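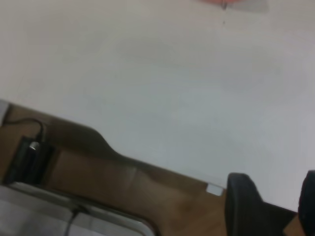

By Amine Carretero, travel writer for young readers
January 30, 2024

Why does the sea go away?

Last November I took the little ferry to Lomdale, an island you can walk all the way across before lunch. I got off the boat, ran to the beach with my towel and... no sea! Just wet sand and a lot of seaweed, with the water way out in the distance. Had somebody pulled the plug?

Nope. It was low tide. I'd just picked the wrong time for a swim.

The sea goes up and down every day, and the Moon does most of the work. The Moon pulls on the Earth with gravity (the same kind of pull that brings you back down when you jump). Water moves easily, so the oceans bulge out a little on the side facing the Moon. There's a second bulge on the opposite side of the Earth too. As our planet spins, your beach passes through both bulges, and most beaches get two high tides a day.

The Sun pulls as well. It's huge, but it's so far away that its pull on the sea is weaker than the Moon's. When the Sun and Moon line up, we get extra big tides.

On Lomdale the water drops 13 feet, and then you can walk out to a rock called Kidar. It's 700 steps from the beach — my steps, so yours might be more! I found nine crabs in one pool out there and got very soggy socks.

If your family is going to the beach, ask a grown-up to help you look up the tide table. It's a list of the times for high and low water. Never walk out to a rock or an island without a grown-up who has checked it, and head back well before the tide turns. The water can come in behind you, and it can be fast.

I did get my swim in the end, after a very long sandwich. It was freezing!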